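Neighborhood Help Board > Weather and Emergencies

River gauge says "minor flooding" but my street is under water. Who is right?

Posted by Brock Paquette
November 5, 2025

We moved to Halim Street in the spring, two blocks up from the creek. The agent called it "water adjacent." Last week it rained for two days and the storm drain at the corner started running in the wrong direction. I checked the county gauge page and it said minor flooding, 9 feet and holding. Meanwhile my neighbor's recycling bin went past the house, upright, at a decent clip.

So what does "minor" mean? And is there some other number I should be watching before December, which people here keep mentioning in a certain tone of voice? I don't want to pack the car every time it drizzles. I also don't want to find out from the bin.

Nisreen Hamdan

Both of you are right, which won't help your carpet. The gauge measures the creek at one spot, the Salta Road bridge. "Minor" is set by what happens near that bridge, and what happens there is that a soccer field gets wet. Your street floods from the drains, which empty into the creek. When the creek gets high enough to cover the outfall, the rain has no place to go and it visits you. On Halim that starts a bit below 9 feet. The county has never had a category for it.

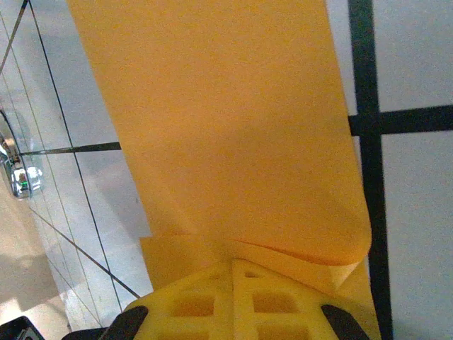 Watch the forecast crest instead of the current level. It's the dotted line on the same page, and most people scroll right past it. If it goes over 10, move the car up to the church lot the evening before, because by morning the low end of Halim is closed and the church lot is full of people who read the dotted line. We also have a signal on our block for anyone who doesn't do websites: a big piece of plain orange material, likely fabric, hung off the porch rail, matte and a little fuzzy, easy to spot against a gray sky. Orange out means somebody has seen water at the curb. It has been right more often than the text alerts, though it is slower to apologize.

Sign up for the text alerts anyway. Pick "creek stage" and leave "general weather" alone unless you enjoy hearing about pollen.

Wahyudi Liew

get a backflow valve. had one put in 2 yrs ago, no problems since. not cheap

Izzati Jugah

Agree with Nisreen on the crest, but check when the forecast was issued. It gets updated twice a day, and the old one stays up looking very sure of itself. In the big one we had, the page said 11 a.m. on top and was 16 hours stale.

Also call your insurer now. A regular homeowner's policy usually won't pay for flood water, and a flood policy often has a waiting period before it starts. Drain backup is usually a separate add-on, so ask about that by name. I got three different answers from the same office on that one, so get it in writing.

Brock Paquette

Thanks all. Found the dotted line. It was under my thumb the whole time. Wahyudi, who did your valve?

Wahyudi Liew

Zorneck plumbing. ask for the older guy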